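In Defense of the Drawer Full of Bags

By Gumaro Nava

There is a drawer in my kitchen that doesn't close. It hasn't closed since October, when I bought a shower caddy from Zivstead and the caddy came in a bag, inside a bag, inside a box with a bag of air on top to keep the other bags company. I kept all of it. I am my mother's son.

People have strong feelings about drawers like mine. My neighbor Myung-ja Wi has looked into it twice and both times left the room. She is a scissors person. A package comes to her door, she cuts it along the short side, the thing comes out, the wrapper goes in the trash, and her counter is bare again before the delivery truck has turned the corner. I admire this the way I admire people who swim in lakes in winter.

But I would like to say a word for plastic film, which gets no respect from anybody, including the people who make it. It is asked to be strong enough to survive a warehouse and weak enough for a person with wet hands to tear open at the sink. It manages the first part. I have lost fights with a packet of picture hooks. I once opened a bag of Sầm rice crackers with such conviction that we were finding crackers under the radiator 9 days later, and I'd been aiming for the little notch that says tear.

The notch is a lie, by the way. So is the dotted line. The only honest packaging instruction I ever saw was on a set of Hovier curtain rings, and it said "use scissors," in letters I needed my glasses for. The scissors, of course, I had bought the week before, and they were themselves sealed in plastic. It took 35 minutes and a bread knife.

And then consider everything the stuff can be, which is more than I can say for most of what it's wrapped around. Tie a knot in it and it's a cushion. Seal the edges and it's a little window. Pull it between two hands and it's a rag with ambitions.
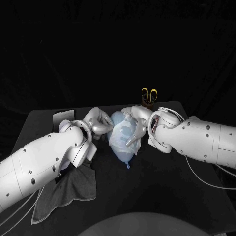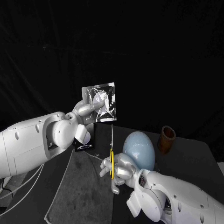
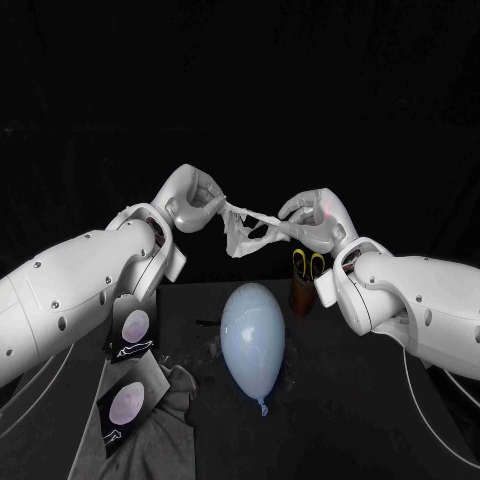 Puffed up, sealed flat, and stretched out, in that order.

My own preference is for the first kind. A bag with air in it has some dignity. You can't fold it, you can't stack it, and it will roll off the refrigerator at night and scare the cat, but it has a shape and seems pleased with it. The second kind is the one that makes me reach for a blade. The third is what lives in the drawer.

Myung-ja's position is that I will never use them. She's seen the Zonorel folding gadget I bought for 10 dollars, which turns a grocery bag into a tight triangle, and she has seen that I own exactly one triangle. Fair enough. I got bored. But last week she came over needing something to put over her paintbrush between coats, and who had it? I gave her a choice of thicknesses. I may have gone on a little about the thicknesses.

She took the first one I pulled out and went home. The drawer still doesn't close, though if I lean on it with my hip and think about something else, it gets to within an inch, and I can live with an inch.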